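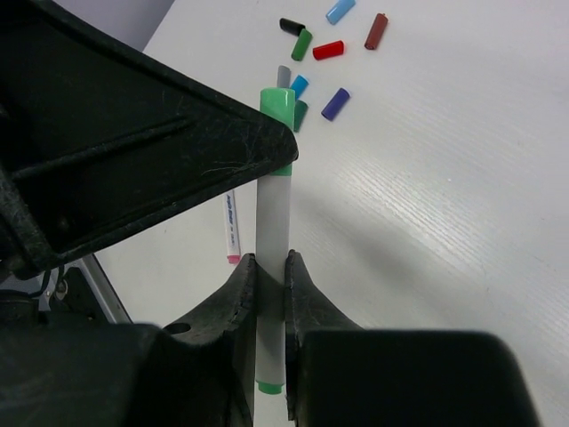
Ostside, March

Marker day! I have been looking forward to this since we ordered the big set for the Hollari wall map, and it was every bit as much fun as I hoped. Notes while it's all fresh, mostly so Davina can pick up the color key without having to ask me what "second green" means.

Start with the markers themselves, which I like a lot. White barrel, colored cap, and a plug at the bottom end in the cap's color. That bottom plug is such a good idea. Stand them cap down in a cup and you can still find your red. It also means a cap that has gone onto the wrong marker gives itself away at once, and I would like whoever used the last set to know I found three of those in the old tin.

The reds are where the cap tells you least. Bright red and dark maroon are easy to tell apart on the table, but on Mosquera paper the maroon goes down much warmer than its cap, and with a second pass over it the two are close cousins. Fine for lettering, bad for neighboring areas on a map. I have put a pencil cross next to that pair in the key. If we need two reds touching, leave a strip of white between them or go over to the purple for one.

Greens next. There are more of them than I would have picked, but after a morning of swatching I've come round completely. The plain green is a good parks green. The dark green is a lovely thing, close to bottle glass, and it doesn't go muddy when you overlap it. I did a whole strip of dark over plain, then plain over dark, and the order matters! Dark first gives a soft edge, plain first gives a hard one. Alasdair said he couldn't see any difference until I cut the strip in two and held the halves side by side. Now he wants the hard edge for the woodland and the soft one for the allotments.

Light blue surprised me too. I had it down as a weak color, good for nothing but shading, and then I tried it on the smooth side of the sheet,

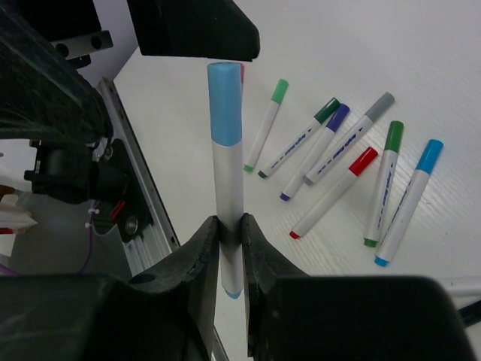 where it stays clean and bright and dries without that tide line you get on the rough side. So the river goes on the smooth side, which means everything goes on the smooth side, which means I redo the greens on Sunday. I don't mind a bit.

Gray is the quiet star. It takes lettering over the top in black with no bleed that I can see, so all the building blocks can be gray with street names straight on them. Purple I've hardly touched so far. It looked strong on the one scrap I tried, and I think we keep it for the footpaths, where it has to carry as a thin line from across the room.

Swatch numbering, for the record. I kept to the old Hollari key so the new sheets can sit in the same binder:

532 – dark green, single pass, smooth side
724 – light blue, single pass, smooth side

The rest are in pencil on the backs of the cards, and I'll ink them once the greens are redone. Cards are cut from the offcuts of the Mosquera roll, about 50 of them, and they are all a little crooked because I used the short ruler. Davina, the long one is behind the plan chest if you are cutting more.

Nib test. Same idea as last time: draw a line, lift, draw again, keep going until it skips. I stopped at 32 lines with the red because I ran out of card, with no skips at all. The black was the only one I didn't like, a bit scratchy on the first few and then perfectly smooth, so it may just need some use. I want to try it again after a day lying flat. The old Gudden pens always needed a night on their side before they behaved, and I'd like to know if these are the same.
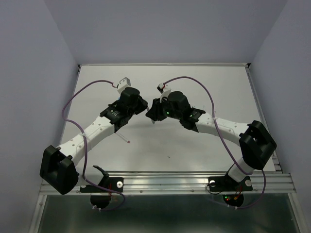 Color matching is so much nicer with a plain background, and I should have worked this out years ago. My own desk is yellow pine and it makes every blue look greenish, so half of last year's key is off by a shade. A flat white top is a different world, and pale lavender-gray walls are kind to the eye too, quiet enough that I wasn't fighting them when I looked up and back down again. The one thing to watch is that a slight purple can creep into how you read the gray. I checked mine again by the window at 3 and would call it a true neutral, so I've left it alone in the key.

Storage, since we will argue about it otherwise. Flat in the shallow drawer, by color family, caps all to the left. I know Alasdair likes them upright in the jar by the door, and it does look cheerful, but the jar is how the old black and the old brown died. Flat, please, at least until the map is finished.

Still to do: greens again on the smooth side, a proper go with the purple at path width, the black after its rest, and a second coat strip for the maroon to see how far it drifts. Also ask Davina whether the lettering sample she did for the station is in her folder or mine. I had it at lunch, with gray under it, and it looked terrific.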